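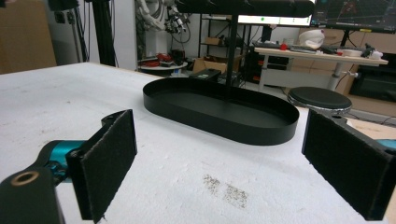

Henik Jewelry Stand with Oval Tray, Black
By Breathnach

If your necklaces live in a knot at the bottom of a drawer and your rings turn up in coat pockets, the Henik may be just the thing for you. It's a simple T-shaped stand with a long, low tray at its foot, all in the same quiet black, and it gives the pieces you wear every day a place to hang and a place to land. We've carried it in our Flandham shop for a good while now, and it's still the one we point people to when they come in looking for a present and have no idea where to start (a very common visit, and one we enjoy!).

The idea couldn't be plainer. Long things go over the bar, small things go in the tray. You can drape chains and bracelets along the crossbar, hook a few pairs of drop earrings over it if the wires are open ones, and drop your rings, studs and watch into the tray underneath when you come home in the evening. There are no little drawers to fuss with and no lids to lose, so you can see the whole lot at a glance while you're hunting for something to go with a shirt.

The tray

The tray is a stretched oval with rounded ends, a flat interior and a low, smooth rim that runs all the way around. We're fond of that rim. It's tall enough to stop a stray pearl from rolling off the dresser, and low enough that you can scoop up a ring without digging for it. The finish is matte, so gold and silver both show up nicely against it, and so do colored stones – turquoise looks especially good, in our opinion.
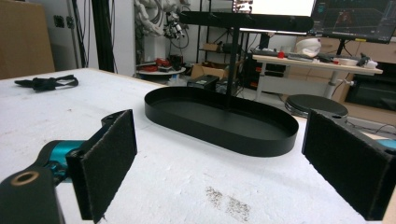
The Henik stand in black, tray empty.

The post and bar

The upright is slim and straight, and the bar sits across the top of it. Because the post is so thin, the whole stand takes up very little room to the eye, even on a small nightstand or a crowded bathroom shelf. The bar is 14 inches across, and the post lifts it high enough that most necklaces up to 18 inches hang clear of the tray. Longer chains can be doubled over the bar, or you can let the ends pool in the tray, as plenty of our customers do.

A word on balance. This is a light stand with a narrow post, and it's happiest when the weight is shared out. Try to put your heavier pieces close to the middle, or hang one on each side so they even each other out. If you own a lot of chunky beads, you may want to take a look at the Granon stand further down, which has a wider foot and was made with just that sort of collection in mind.

What comes in the box

1 oval tray
1 upright post
1 crossbar
2 screws
4 stick-on felt feet
1 folded instruction sheet

Putting it together

Set the tray on a flat, steady surface with plenty of elbow room. Stand the post in position and fasten it from underneath, then fit the bar on top and turn it until it runs the same way as the long side of the tray. Snug up the second screw. It takes about five minutes, and all you need is an ordinary Phillips screwdriver. Press the felt feet on last, and let them sit overnight before you slide the stand around on a polished dresser. 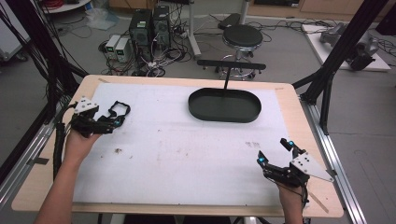

Care and cleaning

A soft, dry cloth is all it needs most of the time. Matte black does show face powder and dust sooner than a lighter color would, so a quick wipe when you put your jewelry away will keep it looking fresh. For hand lotion or perfume, use a barely damp cloth and dry it right afterward. Please skip glass cleaner and anything gritty, as they can leave shiny patches on the finish.

Other ways people use it

Hair ties, scrunchies and headbands over the bar, with clips in the tray
Keys and sunglasses by the front door
Ribbon and trim at a craft table
Scarves, if they're light ones
Earrings and bracelets at a market stall – the plain black is kind to almost any style

Delivery and returns

Stands ship flat in a recycled cardboard box. Orders placed before noon usually go out the same afternoon. If the Henik isn't right for your dresser, send it back within four weeks with all its parts and we'll refund you or swap it for something else, whichever you like.

You may also like

Granon Wide-Foot Necklace Stand, Black
Henik Ring Dish, Small
Breathnach Polishing Cloths, Pack of 2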